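Chapter 6
Buying the Thing

By this point in the book you have a task, a drawing of the room and a rough idea of how the arm will reach across it. What you don't have is an arm. This chapter deals with the awkward stretch between wanting one and signing for one, a stretch in which engineers discover that they are also shoppers, and not very good ones.

Most students arrive here expecting the price of the robot to be the main problem. It is the easiest number in the whole exercise, printed on the front page of the quotation in a confident typeface. The trouble lives further back, round page nine, under headings such as "Items by customer".

We shall follow one purchase all the way through. Vida is a residential training centre where people learn household work, and it wanted a mobile arm for light tidying: picking up cushions and pillows, straightening seats, clearing small objects off soft furniture. The planning was done by Dorottya Hajdu, who had bought dishwashers for the same building and saw no reason why a robot should be treated with more respect. Her file runs to 464 pages. We have read all of them so that you need only read the next three chapters.

6.1 The quotation and what it leaves out

Two suppliers replied to Vida's enquiry. Korno offered a complete package: base, arm, gripper, wrist camera, software and a training visit. Brerkero offered the arm and base at a lower price and listed everything else as optional, including, on a close reading, the cable that connected one to the other.

Comparing the two took Hajdu most of February. Her method is worth copying. She took a sheet of paper, wrote down every object that would have to be in the room on the first working morning, and then looked for each one in both quotations. Whatever she couldn't find, she priced herself. The gap between the offers shrank with every line. By the bottom of the sheet it had changed sides.

The lines most often missing from a quotation are these:

Fingers. A gripper is sold with one pair. Fingers wear, tear and get shut in doors. Budget for spares at the start, when somebody is still in a mood to approve things.

Mounting. The wrist camera needs a bracket and the bracket needs to leave room for the fingers to move. Suppliers will tell you it is standard. Ask which standard.

Charging. A mobile base must go home at night, and home needs a socket, a clear patch of floor and a sign asking people not to park a trolley on it.

People's hours. Someone will set the machine up, and that person has another job. Vida's first budget gave this a value of nothing — a popular figure, and wrong every time.

Freight and unpacking. The crate came on the lorry. Getting it off the lorry was a separate conversation.

6.2 Spending the money in the right order

Vida's finance officer, Andor Lengyel, had one rule: no order for hardware until the trial had been paid for and written up. Hajdu thought this fussy. She came round to it later, though her notes stop short of saying so.

The trial was a hired arm for 14 days, at a fee of 2000, set against the purchase price if Vida went ahead with the same supplier. Lengyel wrote the dates into the agreement himself, with the last day for claiming the credit given as 2018-05-31. Put such a date in your own diary as well as the contract. Credits of this kind have a way of expiring during a bank holiday.

What should you learn from a trial? Very little about speed, which will improve, and nothing about reliability, which takes months to show. A trial is good for finding out which parts of your own building you have forgotten to think about. It is a fortnight of being told about your furniture.

6.3 The object decides the gripper

Soft goods are where equipment budgets go to be humbled. A metal block has one shape. A pillow has as many as it likes, and the catalogue figure for maximum opening tells you how wide the fingers can part without telling you what they will find when they close. Before choosing a gripper, put the real object in its real place and look at it from where the fingers will be. The view from the wrist is often unkind to a plan made at a desk.

Vida's specification had said "pillow on chair". Consider how much that leaves out. The pillow may stand up against the backrest or lie flat. The chair may have a rounded back that closes in on both sides, so that a gripper coming from the front has a good deal of seat to cross and padded upholstery waiting to its left and right. Fingers that are splendid on a bench may be too wide for the job, or too short, and either fault will cost you a second pair.

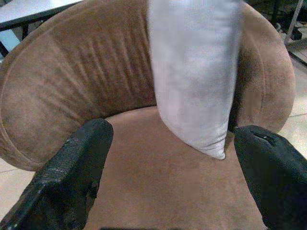

6.4 Writing the requirement

A requirement is a sentence that a supplier can fail. "The robot shall handle pillows" can't be failed by anything with a motor in it. Vida's first draft contained nine sentences of this sort, and both suppliers cheerfully ticked every one.

The second draft named the object, the place it starts from, the place it must end up and the number of attempts allowed, which Hajdu set at 2. Korno rang up with questions. Brerkero rang up to ask whether the first draft was still available.

Write your own requirements with a tape measure on the table. Give the depth of the seat, the height of the arms, the space between the chair and whatever stands next to it, and the kind of floor the base will roll over. If a figure is unknown, leave a gap and go and measure it. A guess looks exactly like a measurement once it has been typed.

The worked example in 6.5 uses Vida's second draft together with the price list from Isetti, a third supplier who answered late and whose offer had to be fitted into a comparison already finished — twice.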